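Reading time: 6 min

Oiling a kitchen table – how often, and with what?

spoonrest_k
Hello all. I have a question about table care and I could not find one clear answer in the older threads. We moved to Hamotley in January and the first big thing we bought was a solid beech table, second hand. The seller told me it was oiled "once or twice" and that I should continue. He did not know which oil. The surface feels dry when I pass my hand over it, and water leaves a pale ring for some minutes before it goes away.

My questions are these. Do I need to sand before I oil? Is mineral oil enough, or do I need something that hardens? And how long must we eat somewhere else? We have two small children and only one table, so the last question is maybe the most important for us.

marten_and_moss
Mineral oil. It is cheap, it does not go bad, it does not smell. Wipe it on thick in the evening, wipe off in the morning, eat breakfast on it. Repeat every month. Done.

dovetail_dora
I have to disagree with the above. Mineral oil is fine for a cutting board, where you want something simple you can put on again and again. On a dining table it never dries. You will get it on your sleeves, on the homework, on the letters from the bank. For a table I would use a hardening oil, either pure tung or one of the hardwax products. More work one time, then you leave it alone for a year.

marten_and_moss
Nine years with mineral oil and my sleeves are clean. People put on too much and do not wipe it off, then they blame the oil.

dovetail_dora
You just told her to wipe it on thick :)

oldgrain
Before any oil you should find out what is already on the wood. Put a few drops of water in a corner and wait ten minutes. If it stands up in beads, there is still a finish and you only need to clean it. If it goes dark quickly, the wood is open and it will drink. A ring that comes and goes, as you describe, sounds to me like an old oil that is mostly used up but not completely gone.

Sanding: yes, but lightly. 180 first if it is rough, then 240, always along the grain. Do not go finer than that on beech, or the oil will sit on top. Vacuum, then a damp cloth, then let it dry until the next day.

spoonrest_k
Thank you, this is very helpful. I made the water test this morning in two places. Near the wall it made beads for a long time. In the middle, where we eat, it went dark almost at once. So I have two different tables in one, it seems. I suppose I must sand everything to make it even?

oldgrain
Yes, do the whole top. If you oil only the dry part you will see the border in side light for a very long time. I know this from my own mistake on a desk.

bluepan_tess
I am not a native speaker and also not a carpenter, so please read this only as the experience of one family. We have a butcher-block top in the kitchen, and we have used it for every meal for six years. In the first year I followed the advice to use mineral oil each month. It looked beautiful for one week, and then the places under the plates became dull again. I was buying oil all the time and my husband was laughing at me.

In the second year I changed to a hardwax oil, two thin coats. The important word is thin – I put so little on the cloth that I thought it could not be enough, and it was enough. 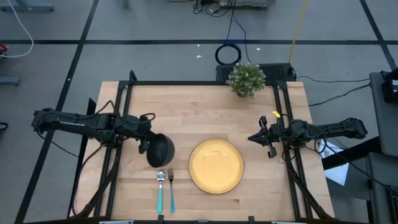

After the second coat we waited three days before we put plates on it and a full week before we let a wet cloth lie there. The tin said less, but our kitchen is cold at night and I did not trust it. Since that time I do one coat each spring, and small repairs between if somebody leaves a glass of red wine. I would also say: buy placemats. Mine are cork. They did more for the surface than any oil.

marten_and_moss
Placemats I can agree with.

quarterturn
What does a hardwax oil cost these days? Last time I looked, the small tin was more than I paid for the chair I wanted to use it on.

bluepan_tess
It is expensive, yes. But I have had the same tin for three tables' worth of work. Close the lid well, and if you have much air in it, move the rest to a smaller jar.

feltfoot
One warning which I did not see yet in this thread. If you use tung or linseed, the cloths can heat up by themselves when you leave them in a ball. Lay them flat outside to dry, or put them in a metal can with water. Please do not throw them in the kitchen bin. My neighbor in Woldale had a small fire in his garage like this.

oldgrain
Very good point, I should have written it first. Hardwax oils usually have the same warning on the tin. Read it, also for your brand.

quarterturn
Is pure tung safe with children? I read it comes from a nut.

dovetail_dora
It comes from the seed of the tung tree. Once fully cured it is generally considered fine for a table, but "cured" means weeks, and some people with nut allergies prefer to avoid it. If there is an allergy in the house, ask your doctor and not us. Also watch for "tung oil finish" on the label, it may contain very little tung oil.

spoonrest_k
No allergies here, but weeks is too long for us. I decided for the hardwax. We will go to my sister on the weekend, I will sand on Friday evening and put the first coat before we leave. My husband asks if we can oil the underside also, or if it is wasted.

oldgrain
Not wasted. One thin coat below, so both sides take moisture at a similar speed. It doesn't need to be pretty.

marten_and_moss
I never oiled an underside in my life and my table is flat.

oldgrain
And some people smoke until they are ninety.

spoonrest_k
Small report. Sanding took me the whole evening, the middle part was easy and the edges were terrible. The first coat is on, top and bottom, and the color is much warmer than I expected. One question remains: there is a darker patch near one leg that did not go away with 180. Should I sand it more before the second coat, or live with it?

bluepan_tess
I would live with it. If you sand only there, you make a shallow place and the light will find it.

dovetail_dora
Depends on what it is. If it is blue-black, it may be from iron and water, and oxalic acid would take it out, but then you start again with everything. If it is brown, leave it.

spoonrest_k
It is brown. I leave it.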